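Watthorpe Device Reuse Project
Progress report to the Brenenberg Fund
2023-06-17

Since our last report the workshop has taken in 247 phones and tablets, most of them from the two collection points in town. Of these, 200 have been wiped, checked and passed on to households on the waiting list. A further 40 are still on the shelves waiting for parts or for a decision, and the rest went for recycling.

Abdul-Rahman Mensah has reorganised the checking bench. Phones now come to the table one at a time with their own charging lead, and each is plugged in and left on charge before anyone looks at the screen or the buttons. We used to do this in batches and leads got mixed up, so faults were sometimes put down to the phone when the lead was to blame.

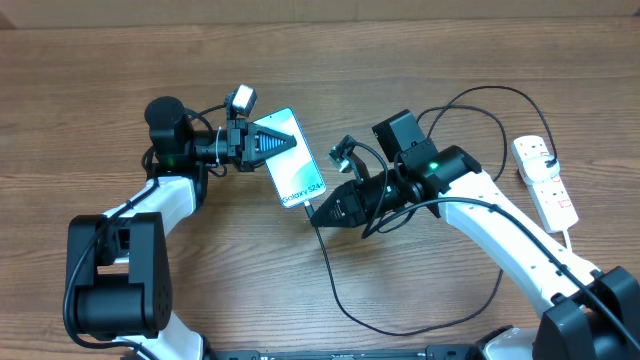
The same change has made the paperwork easier. Each phone has one sheet, filled in at the table, and Liam Scanlon enters the sheets into the register at the end of the session. Larger phones still take longer, mainly on account of the cases and screen covers that come with them, which have to be cleaned or thrown away.

Spending is within budget. We bought new leads and a second set of storage trays – the old ones had split – and have held back the money for shelving until the lease on the back room is settled. Kedir Degefa is dealing with the landlord and expects an answer before October.

Two things are behind. The printed guide for new owners has not gone out, as the text on passwords needs rewriting. We also planned five evening sessions for people who wanted help setting up their phones and have held three. Shota Nakajima will run the remaining two.

The next claim, with receipts, will be sent by Kevin Palomino under separate cover.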